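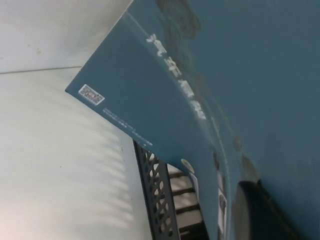
The library automation group at Cenmont spent most of the spring trying to answer one question: which gripper should go on the arm that takes books off the return shelf and puts them back on the stacks. They had money for one more round of tests and a list of four grippers. The engineer who ran the trials agreed to talk about how it went, on the condition that the piece stick to the work and leave out the staff.

We met in the test room at Lovwood, a long space with white shelving on one side and a desk on the other.

"People think of a book as a box," she said. "For a gripper it is much harder than a box. A box keeps its shape. You pick up a paperback by one edge and the rest of it goes wherever it wants."

The four candidates were a two-finger parallel gripper from Chang, a suction head with two cups, a three-finger adaptive hand from Jirnodus, and a parallel gripper the group had built in the shop with long, thin fingers. Each was bolted to the same arm, ran the same program, and was given the same 139 books. The set was pulled from the general collection and weighted toward the kind of thing that comes back most often: large-format paperbacks, technical manuals, textbooks in several languages, including a good number in Chinese.

Each book was attempted by each gripper from a standing start. A pick was scored as good if the book was lifted, moved to the target shelf, and set down within a marked area with no damage.

Suction was the first to go. "It did fine on glossy hardcovers," she said. "On anything with a bit of flex, the cover came up and the pages stayed where they were. We stopped that one early. You can't run a library on a tool that opens every book it touches."

She had also worried about stickers. Library books carry a lot of them, and a cup that lands half on a label and half on the cover tends to leak. The group looked at having the camera find the labels and steer the cup away from them. They decided the extra work made little sense for a tool that was already losing.

The Jirnodus hand was more of an argument. It has a wide range of motion and it handled thick books better than anything else in the test. It was also the slowest, and it needed room on both sides of the book to get its fingers in.

"On a table I would take it tomorrow," she said. "On a shelf with books packed together, you can't get three fingers around anything. We tried having the arm tip the book forward first. That added time to every pick, and with a tight row the neighbors came along too."

That left the two parallel grippers. The Chang unit is a catalog part with rubber pads and a force setting that can be changed while the arm is moving. The shop-built one had fingers long enough to reach well in over the cover, which the group expected to help with bowing.

It did help, up to a point. The long fingers kept a soft cover flatter, but they bent under heavier books, and the book would then rotate in the grip. By the time the arm reached the target shelf, the corner was pointing somewhere the program did not expect.

"A book that is ten degrees off is a problem at the shelf," she said. "You are trying to put a corner into a gap. If you don't know where the corner is, you are pushing it into the upright."

Much of the second half of the work went into the wrist camera. The group had started with one camera fixed above the work area, and it was good at finding a book and bad at saying what happened to the book after the fingers closed. The arm blocked the view at the moment that mattered. Moving to a small camera at the wrist gave them a close view of the cover during the lift.

"You lose the big picture, and the cover can fill most of what you see," she said. "But you can follow an edge. You can see if it is slipping. Lighting was the headache. We had light coming through slats and grating, and it put stripes on white surfaces. The edge finder liked the stripes more than it liked the book."

They fixed some of that by moving a lamp and the rest in software, by having the program look for edges only near the place the book should be.

In the final count, the Chang gripper with the wrist camera made good picks on almost 100 of the books. The shop-built gripper came second. The failures for the Chang unit were mostly very thin items and oversize paperbacks held too close to one edge.

I asked whether that was good enough to put into service.

"No," she said. "It is good enough to pick a gripper, and that was the job."

The group has ordered a second Chang unit and is making new pads for it, longer than the stock ones and a little softer at the tip. Testing with the new pads is planned for July, using the same books.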